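Posted in March, filed under Spending Other People's Money

I've been asked to put my name to a two-arm robot for sorting returned tableware at Grernell, and I'm not ready to. The quote from Toom runs to 11 pages. Two of them are about the robot. The rest is support tiers, and a paragraph on "value over lifetime" that never says how long the lifetime is.

Theda Schmieder, who did our last round of equipment buying, told me to ignore the brochure and go through the simulation files. So I spent a long evening with them and a pot of tea.
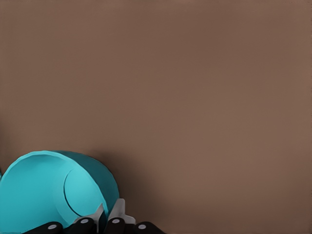 My trouble is with the budget line called "integration". It's bigger than the line for the grippers and it has no breakdown. When I rang to ask, I was told it depends on the site. Well, we have one site. They've had the floor plan since before Christmas.

Then there's the matter of the 300 trials. The cover letter says 300 simulated picks were run and 282 were good. Page 7 says 191 were good "under strict criteria". I'd like to know which criteria I'm paying for, and what colour of ink the strict ones get printed in at invoice time.

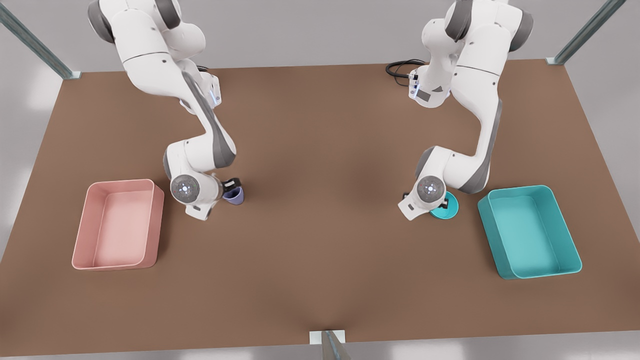
Both arms at the table in simulation, with the pink bin on one side and the teal one on the other.

The layout I can live with. Bins are cheap, and the table could be built by our own people at Rolilcombe. What I can't cost from a rendering is chipped rims, sticky saucers and the stack somebody leaves crooked at closing – and that's most of our day.
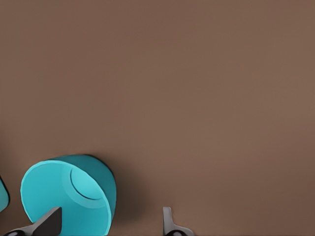
Stevport offered a lease instead, which sounded better until I read the exit fee. Theda reckons we should ask both firms for a paid month on our own floor, with our own crockery, and hold back the integration money until it's over. I've written to them both on that basis. Toom replied within the hour to say they'd "circle back". Stevport wants a meeting, with lunch.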